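**Wirkgate citrus growers' store switches to weight-based grading**

The packing store at Wirkgate will grade lemons and small oranges by weight instead of diameter starting in September. The change applies to all fruit delivered to the Dasarow Road intake, including part loads.

Under the current method, fruit passes over a set of fixed rings and is sorted by the widest point. Elongated lemons tend to fall into a lower class than rounder fruit of the same mass, and growers are paid accordingly. The store compared both methods on a trial lot of 1,334 lemons last season. Of these, 58 moved up a class when weighed and 2 moved down.

The new line uses load cells supplied by Zaugg and a sorting table already in place at the store. Each fruit is weighed once, after washing and before waxing. Fruit with visible rind damage is still removed by hand ahead of the scale and recorded separately on the delivery slip. Class limits will be posted at the intake desk and printed on the back of the slip.

Small oranges follow the same procedure, with one exception – fruit sold with the leaf attached stays on the ring method until a tare value has been agreed on. Konrad Mösli, who manages intake, expects that value to be set before the first orange deliveries.

Crates must not hold more than 700 fruit equivalents per pallet layer plan as listed in the Nostik handling sheet, which is unchanged. Growers who deliver in their own crates should have them weighed empty at the gate. Intake closes at 4 p.m. on Monday and at the usual time on other days.

Payment statements will show both the old and the new class through the end of the season.

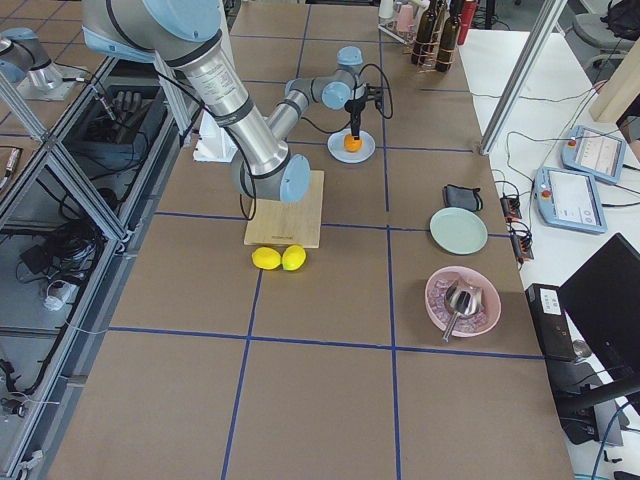
Jhonatan Arboleda writes that the tare for leaf-on fruit should be set separately for each variety, as leaf size differs too much for a single value to be fair, and asks whether growers can see the weights for their own loads on the day of delivery.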